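Covering exercise books with paper

Brown kraft paper sold for parcels is suitable. The Zukora roll used for these instructions is 400 mm wide, enough for an A5 book opened flat. Larger books need a wider roll.

1. Open the book and lay it face down on the paper.
2. Draw round it in pencil, then add a margin of 40 mm on each side.
3. Cut along the outer line with long strokes – short snips leave a ragged edge.
4. Fold the top and bottom margins inwards and crease them with a ruler.
5. Close the book, wrap the side margins round the boards and crease again.
6. Slide each board into its pocket. Do not glue the paper to the book.

Thick spines need a little slack. Fit the cover with the book closed, otherwise the boards will not shut properly. Small tears can be mended from the inside with paper tape.

Write the title on the front before fitting. Ballpoint marks through thin paper, so use a felt tip on anything lighter than 70 gsm.

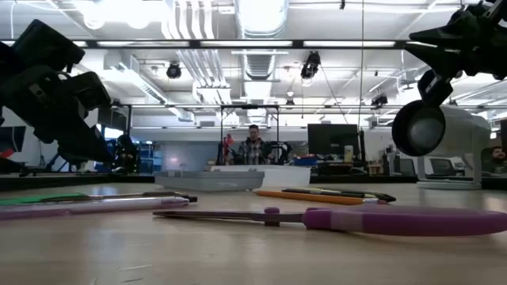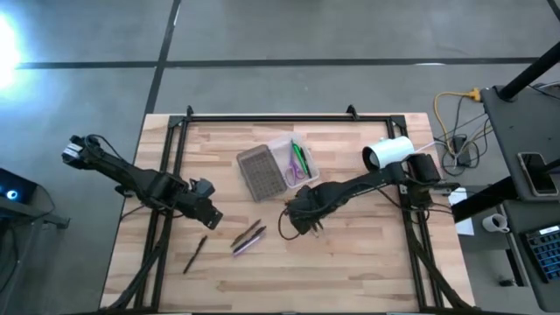 Can the same cover be used again next term?

It can if the new book is the same size and the folds have not split. Turn the paper inside out and crease it afresh.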